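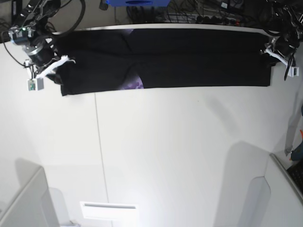

Two arms hold a folded black garment by its upper corners during the gripper trials at Wostetum.

Home Features Reviews Workshop Subscribe

The Trouble With Folding Shirts

By Josphat Lyimo
29/01/2025

Everyone who sells a robot gripper will sooner or later show you a shirt being folded. I have sat through more of these than I care to remember, and I went to Wostetum expecting one more. The small test shop had set out to compare two sets of fingers, the Korano and the Lema, on the same pair of arms with the same controller. That last part is what got me on the train. Most comparisons I get sent change the arm, the software and the lighting, then give the credit to the fingers.

The arms are nothing fancy. They are servo housings, metal links and brackets, with black cables looping off them in wide arcs. Each wrist has a little boxy module hanging beside the gripper. The fingers are white, and on a black garment with a bit of purple print you can at least see what they have hold of.

Cloth is a fair test and a mean one. A corner that pinches well on one try slides away on the next, and a fold that looks square from the front can be hiding a bunched layer behind it. The crew ran 30 tries with each set of fingers, lifting a folded garment by two corners and laying it down again. Korano dropped 4. Lema dropped more, though the crew admitted its pads had been through over 700 cycles on another job before the trial began. I asked why they hadn't fitted new ones. They were waiting on the parts.

So what do we know? Less than the chart on the wall suggests. A worn pad against a fresh one is a test of pads. I would also like to see the garment start in a heap, the way it comes out of a dryer, and the whole thing repeated in a softer fabric. Feta, the controller, got almost no attention in the write-up, and I suspect it matters more than either gripper. When it closed both hands at slightly different times, the top edge went slack and the fold crept - with either set of fingers.

The crew took all this well enough. They plan another 20 tries per set once the pads arrive, with the closing speed fixed for both. I asked to see the failed runs as well as the good ones, and they said they would send them.

Related
Feta controller: first week on the bench
What a wrist sensor can and can't tell you
Soft pads, hard pads and the price of spares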